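**Gritar jaw slip** is a fault in the Gritar, a hand-held two-finger gripper made by Drerero and used to record grasping motions for training robot arms. The jaws lose grip on soft objects while the position log still reports them as closed. The fault was first written up by Comfort Sarpong at the Skorkden workshop in a note dated 16/05/2023.

## Background

The Gritar is carried by a person. Square black-and-white markers let a tracking system follow the tool, and the recorded motion is later replayed on an arm. Skorkden used the tool mainly on bags, covers and folded clothing. 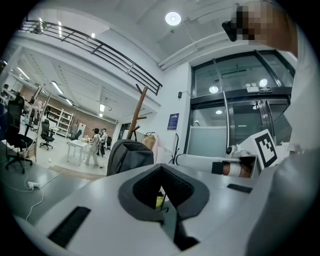 Early reports blamed the operators. Sarpong's note showed that the slip also occurred with the tool clamped to a bench, and that it became more frequent during long sessions.

## Cause

The fault was traced to the drive belt behind the jaws. As the belt stretched, the fingers stopped short of full closure, but the encoder sat on the motor side and did not register the difference. Hard objects hid the problem. A thick strap or a folded cover would creep out of the jaws under its own weight.

In a bench test of 100 lifts with a padded cover, two ended in a drop that the log recorded as a good grasp. Recordings of this kind are harmful in training, as the arm learns to carry on with nothing in its jaws.

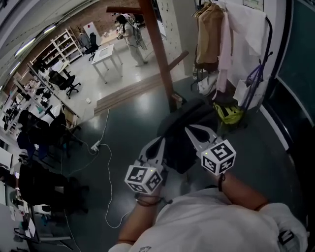 A second risk was found during the same review. Operators who noticed a slip tended to squeeze again at once and step toward the object, with their eyes on the jaws. Ebenezer Sarpong, who reviewed the workshop's incident book, listed two trips over floor cables. Neither caused an injury.

## Correction

Drerero issued a shorter belt in July and moved the encoder to the finger side. Older units can be checked with the Lemieux test, in which a strip of cloth is held in the closed jaws and pulled by hand. If the strip moves, the belt is replaced and recordings made since the last passed check are set aside.

Skorkden also changed its floor rules. Power strips are placed against a wall where the cable length allows, and an operator who loses a grasp stops and ends the recording before trying again.

## See also

- Belt tension
- Encoder placement
- Trip hazards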